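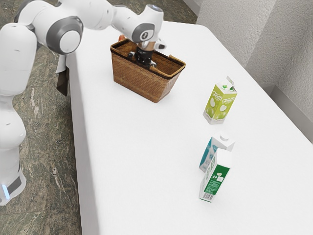
Depuis la rentrée de septembre, je passe presque toutes mes soirées avec la même question : est-ce que je dois changer la pince de mon bras ou est-ce que je dois apprendre à mieux commander celle que je possède ? Comme une pince coûte cher, j'ai décidé de poser la question d'abord au simulateur. Je raconte ici où j'en suis, avec mes excuses pour mon français, que j'ai appris tard et que je continue d'apprendre.

La tâche est toujours la même. Une longue table blanche, un panier en osier vers le fond, des briques de boisson posées debout sur le plateau. Le bras doit prendre une brique, passer au-dessus du bord du panier, descendre, ouvrir les doigts et ressortir sans emporter le panier avec lui. Un enfant fait cela en regardant ailleurs. Pour un bras, il y a beaucoup de petites choses à régler.

J'ai comparé deux modèles de pince. Le premier, que j'appelle Teltar, est une pince avec un corps cylindrique noir et des bouts de doigts blancs, assez courts. Le deuxième s'appelle Rätsep, il a des doigts plus longs et plus minces, et un corps plus plat. Les deux sont montés sur le même bras blanc, avec la même bride, et le contrôleur est Unbridge dans les deux cas. J'ai voulu changer une seule chose à la fois, ce que je n'avais pas fait au printemps, et j'avais perdu deux semaines à cause de cela.

En tout, j'ai lancé 585 essais. Je les ai partagés entre les deux pinces, et à chaque essai le simulateur déplace un peu les objets et le panier. Avec la Teltar, j'arrive à 89 pour cent de réussite. Je compte comme réussi un essai où la brique est dans le panier et où le panier est resté sur la table. Avec la Rätsep, j'ai mieux pour la prise, mais moins bien pour la dépose : les doigts longs touchent l'anse au moment de remonter. Je ne donne pas encore de chiffre pour elle, parce que j'ai trouvé une erreur dans le modèle de collision de l'anse et je dois relancer une partie des essais.

Le panier est d'ailleurs le vrai problème de cette histoire. Quand j'ai commencé, je pensais que la difficulté serait de prendre les briques. Mais une brique a deux faces bien plates et parallèles, c'est presque un cadeau pour une pince. Le panier, lui, a un bord, une anse, et l'intérieur est étroit pour un corps de pince cylindrique. Quand la Teltar descend dedans, il reste peu de place autour, et s'il y a déjà un objet au fond, il faut savoir où il est. Mon premier programme descendait toujours au centre, à la même hauteur. Il écrasait donc ce qu'il venait de ranger.

Maintenant, je fais descendre la pince en deux temps. D'abord vite, jusqu'au bord, puis lentement avec une limite de force sur le poignet. Si la limite est atteinte, le bras remonte de 22 millimètres et ouvre les doigts à cet endroit. L'objet tombe un peu, mais dans le simulateur cela suffit presque toujours. Avec une vraie brique pleine, je suis moins tranquille.

Un autre cas que je n'avais pas prévu : deux briques très proches l'une de l'autre. Vue depuis la caméra, celle de devant cache une partie de celle de derrière, et la détection de Skallorus me donne parfois un seul objet très large. La pince s'ouvre au maximum, elle essaie de prendre les deux, et tout se couche sur la table. J'ai essayé de relever la caméra, ce qui aide. J'ai aussi ajouté une règle simple : si la largeur mesurée est plus grande que celle d'une brique normale, le bras prend par le côté libre. La brique verte, qui est seule plus près du panier, ne pose pas ce problème et je la prends toujours en premier.

Pour les briques dont le haut forme un pignon, j'ai baissé le point de prise. Les parties en pente ne donnent rien de bon aux doigts, et un bouchon encore moins. C'est là que les doigts courts de la Teltar me gênent le plus, car le corps de la pince arrive près du haut du carton avant que les doigts soient assez bas.

Mon avis pour le moment : je garde la Teltar et je vais dessiner des bouts de doigts plus longs de 10 millimètres. C'est un compromis entre les deux modèles, et cela coûte seulement un peu de plastique. Mercredi, je relance la série complète avec l'anse corrigée. Si quelqu'un a déjà réglé une limite de force avec Unbridge sans que le bras tremble à l'approche, je lirai votre commentaire avec grand intérêt.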